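Folding kids' T-shirts without the fuss

I've tried most of the folding tricks that get passed around, including the two-second pinch and Hildegard Rathjen's shelf method from the Nakanholm newsletter. Most of them assume a flat, obedient adult shirt. A small printed tee is neither of those, and I doubt any method saves as much time as promised. What follows is plain and works well enough.

1. Clear a patch of table

You don't need the whole table. Push the stapler, the tin can and the toy garden tools to one side and keep the basket at the back, within reach.

2. Lift it by the top edge

Take one shirt from the pile and hold it up by two points, well apart. Let the hem and sleeves hang. If the print is sideways, as with the "SHINE" star on this teal one, the shirt is still twisted – shift your grip before you put it down.

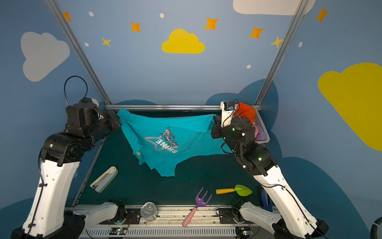 3. Lay it down and look again

Lower the hem first, then the shoulders. People will tell you a good snap in the air takes out every crease. I have my doubts. Smooth it with your palm, from the middle outward, and pull the sleeves straight. If it has landed in a heap, pick it up and start over; patting a heap only gives you a flatter heap.

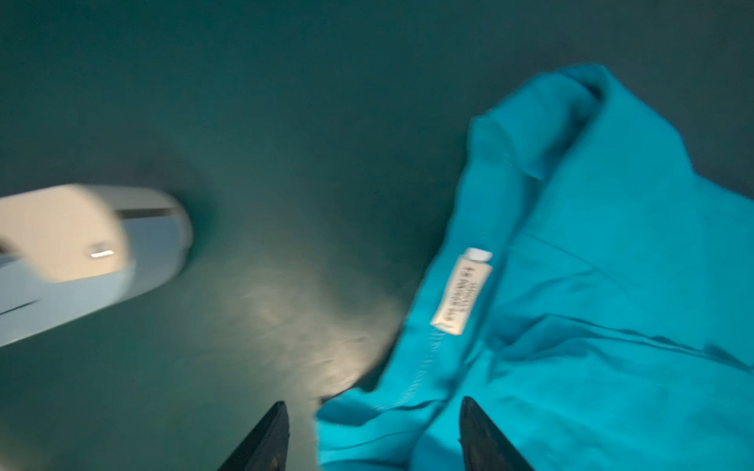
Turquoise shirt, still crumpled. Not ready to fold.

4. Fold in thirds

Turn it face down, bring each side to the middle, tuck the sleeves back, then fold up from the hem. Folding boards do the same job. I used one for almost 15 shirts and went back to my hands.

Last updated: January
Contact | Copyright Pivside | Back to top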